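Can It Do the Fiddly Bits Yet?

My inbox has one question in it more than any other, and it comes from people who own laundry and from people who own repair shops. When is a machine going to do this for me? Nest Prosser, who has been reading this newsletter since it was basically me complaining about my dishwasher, sent the best version last week: "I don't want a robot butler, I want something that will put one screw back where it came from."

Same, Nest. So this issue is about chores, and I'm starting with the shop floor because I think it tells you more about your kitchen than any of the kitchen videos do.

The chore I keep coming back to is the inside of an old desktop computer. I spent 2 summers in college at a refurbishing place called Cammont, where the tables were always covered in donated office towers and we pulled out whatever still worked. Lay it on its side, get the panel off, start with the memory. By the end of my first month I could do it while arguing about baseball (badly, on both counts). I'd have told you it was mindless work!
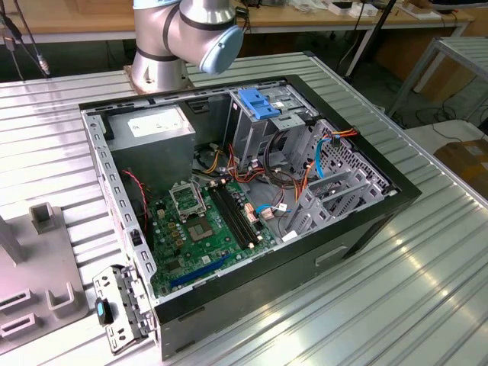
I don't think that anymore. Try writing down what your fingers do when you put a memory stick in. You line it up with the notch, and you don't really look, you sort of feel for it. Then you lean on it until it gives that horrible crunch that sounds like you broke something. Too gentle and the machine won't start. Too hard and the whole board bends, and your boss at Cammont comes over and stands behind you for a while. I never had a number for how hard to push. I just knew, and "I just knew" is a miserable thing to have to hand over to a machine.

Position is the part that got good a long time ago. An arm can go back to the same spot all day long without getting bored, which already puts it ahead of me at nineteen. If every computer were the same computer, and it sat in the same place each time, I'd be a lot more impressed with the progress than I am. But used stuff is never the same. One has a bracket somebody bent in October and never fixed. The next has a screw that doesn't match its neighbors.

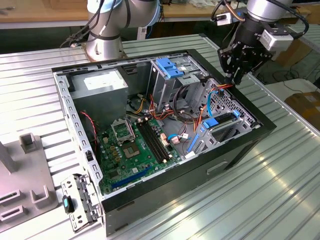
Cables are where my optimism goes to lie down. A screw stays a screw while you reach for it, but a cable moves as soon as you touch anything near it, and then it moves again when you let go. Look at that nest of orange, red, yellow and black running from the power supply toward the drive bays, with a light blue one curving off near the right side. A person shoves that out of the way with the back of a hand and doesn't even count it as a step. For a gripper it's a whole job before the real job, and the fingers hovering over that corner have thinner room to work in than you'd guess. I feel the same way about phone chargers, necklaces, headphones and fitted sheets, so you can see how we get back to the house pretty quickly.

My sister asked me straight out whether she should wait for a laundry robot before replacing her dryer. I told her to buy the dryer. A T-shirt is a cable that's wide in two directions, as far as I'm concerned, and until something can deal with a mess of wires it has never met before, I don't trust it with my sweaters.

That said, I'm less grumpy than I was a year ago. Hands have gotten better - the ones with actual fingers especially - and people are picking harder and more boring tasks to practice on, which I love. Give me the boring tasks! I'd put a machine that can swap memory in 100 different old computers well ahead of one that can dance.

So, Nest, your screw. My bet is 5 years for a decent repair bench and a good bit longer for your junk drawer. If you've got a chore you think would beat any robot alive, hit reply and tell me. I'm collecting them for the next issue, and so far "getting the duvet into the cover" is winning by a mile.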